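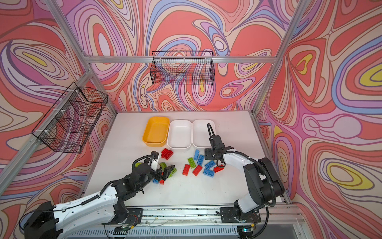
Britard lança coleção de papéis de parede Acuña

A Britard apresenta a linha Acuña, com 17 padrões em base de TNT e largura de rolo de 53 cm. A impressão usa tinta à base de água.
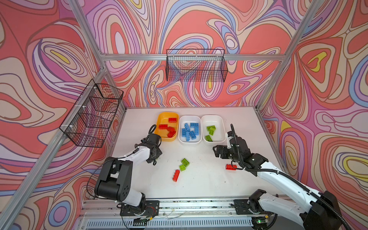 Padrão em faixas sinuosas, com tons de coral, lavanda e creme.

O catálogo reúne 474 referências de cor. A aplicação exige parede seca, lixada e selada.

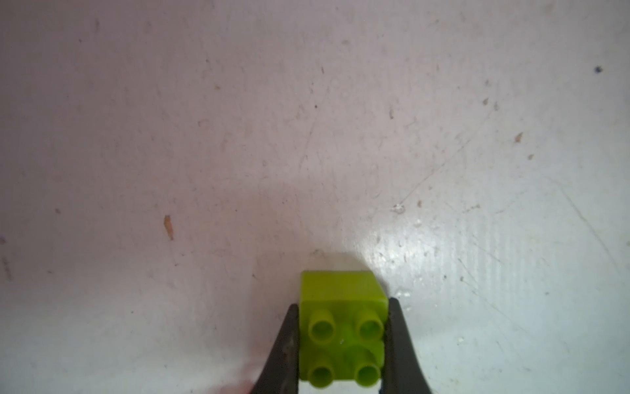 Distribuição

A Stollasard atende 736 revendas a partir de 27 de maio de 2022. O pedido mínimo é de dois rolos por referência.

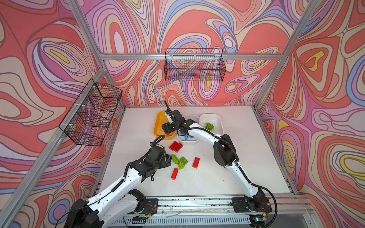 Por Daiane Peixoto, Comunicação Britard

Amostras em formato A4 podem ser solicitadas às revendas. A ficha técnica acompanha cada lote.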